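# Pusa wastebasket with liners

Article 965, from the Hitanstead range for kitchens, canteens and recycling corners

Pusa is a green plastic wastebasket for people who collect empty drink bottles and do not want a big container in the middle of the room. It has an open top with no lid and no pedal, so an empty bottle can go in with one hand. We sell it together with our translucent liner bags in pale green. The bags can also be ordered separately when you need more.

The liner is made a little longer than the basket. You put it inside, push it down with your hand until it touches the bottom, and fold the rest over the rim to the outside. A fold of a few centimetres is enough for normal use. If you collect heavier things, make the fold deeper. 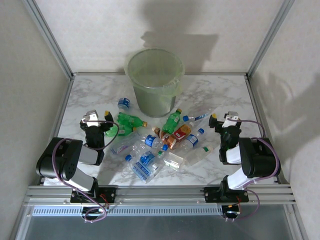

*Pusa with its liner folded over the rim, and plastic bottles for recycling in front.*

## What is in the box

- 1 wastebasket Pusa, green
- 1 roll of liners, pale green, 90 bags
- 1 sheet with washing instructions

The basket and the liners arrive in one carton. Baskets from an order of 4 or more are placed one inside the other, with paper between them. Please take them apart slowly – the edges can hold together a little after transport.

## Use with drink bottles

Empty bottles are light but they take a lot of space. If you leave the caps on and the bottles full of air, the basket will be full very quickly. Open the bottle, press it flat, and close the cap again before you throw it in. Check your local rules first, as in some places the bottles must be returned in their original shape to get the deposit.

Bottles for fizzy drinks have a thick base with rounded lobes, and this part does not become flat by hand. It is better to drop these bottles in with the base down, so that the neck stays up and you can take one out again without searching. Green and clear bottles can go in the same bag if your collection point accepts them mixed. Where it does not, we recommend 2 baskets next to each other.
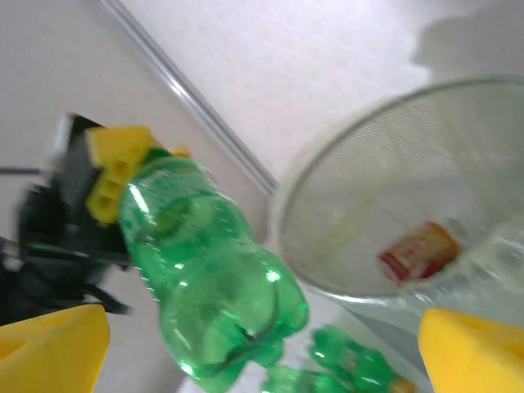 ## Cleaning

Wash the basket with warm water and a normal washing-up liquid. Do not use a metal sponge, it will leave marks in the plastic. Sugar from soft drinks can become sticky at the bottom if a bag has a hole, and then it helps to leave warm water inside for some time. Pusa is not suitable for the dishwasher.

## Ordering

Pusa can be ordered from our shops in Fitero and Carhuamaca, or by the order form. Baskets in stock leave us in some two working days. Liners ordered alone go by letter post when the quantity is small.

**Is the basket sold without liners?**
Yes, please write "basket only" in the notes of the order.

**Do other bags fit?**
Most bags for a room wastebasket will fit, but a short bag does not fold well over the rim and can slip inside.

Page last changed 18 May 2022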